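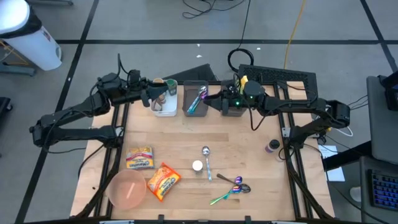 *Bins in a row along the back of the table, cups in the left one, rainbow spoon in the middle.*

I have been meaning to write about the hallway for months now, and every time I sat down to do it something else needed painting. But it's May, the light is coming through the glass over the front door until well past supper, and I've run out of excuses. So put the kettle on, because I do go on a bit when it comes to hallways.

Ours is long and thin, the way they are in most of the terraces round here, and when we moved in it was the colour of weak tea from the skirting boards right up to the ceiling. It measures 147 centimetres across at the widest point and a good deal less by the stairs, where the previous owners had boxed in the pipes. For years we treated it as a place to get through as quickly as possible. Coats went on the newel post, shoes went wherever they fell, and the post sat on the bottom stair until somebody trod on it.

What changed my mind was a weekend with Ingegerd Sundqvist, who I've known since we shared a horrible flat with a worse carpet. Her hall is smaller than ours (smaller!) and you walk into it and feel as if someone has taken your bag off your shoulder. She'd painted it a deep, muddy green, ceiling and all, and hung one big old mirror with spots in the glass. I came home on the train drawing little plans on the back of my ticket.

## The colour

I'd always believed that a dark, narrow space had to be white. Ours had been nearly white for ever and it was still dark and narrow, so I don't know why I held on to the idea for so long. I bought 4 sample pots and painted big squares on lining paper, which I moved up and down the wall for a fortnight until my husband asked if we could please have a hallway again. The winner was a brownish red from Treltik called Ackermann. It looks like brick in the mornings and like the inside of a plum by lamplight, and I am still very fond of it.

I took it over the skirting boards and the door frames too, and that was the bit I dithered over most. I'm so glad I did it. All those doors used to chop the wall into little pieces, and now your eye just slides along to the kitchen at the end. The ceiling I left a warm cream. I got the ladder out twice to do it in red and twice put the ladder back, and I think that was my nerve going, so we'll see about next year.

## Somewhere to put things

The shelf is my favourite part and it cost the least. It's only 12 centimetres deep, a plain length of pine, and it runs at elbow height along the wall opposite the stairs. Keys, post, sunglasses, the dog's lead, a jug of whatever is out in the garden. I did look at proper console tables, and there was a beauty in the window at Draltport, with turned legs and a drawer, but I cut out the shape of it in newspaper and laid it on the floor and we couldn't get the pushchair past. Do try the newspaper trick if you're tempted by furniture. It has saved me from myself more than once.

Under the shelf there are pegs, low enough for the children to reach. They use them perhaps half the time.

## Light, and one mistake

We had a single bulb in the middle of the ceiling, which made everyone look poorly. I swapped it for a little pleated shade and added a plug-in wall lamp halfway down, with the flex tucked behind the door frame. The lamp came from Feltik for £80, more than I meant to spend, and I went back to look at it so often that the lady in the shop started saying hello.

The mistake was the rug. I bought a beautiful pale runner, and we have a spaniel. I'll say no more, except that it now lives in the spare bedroom and the hall has a dark striped one that hides everything.

I still need to find a mirror. I'd like one with spots in it, as old as I can manage, and Ingegerd has promised to keep an eye out when she goes round the markets. In the meantime there's a nail in the wall waiting for it, with my straw hat hanging there.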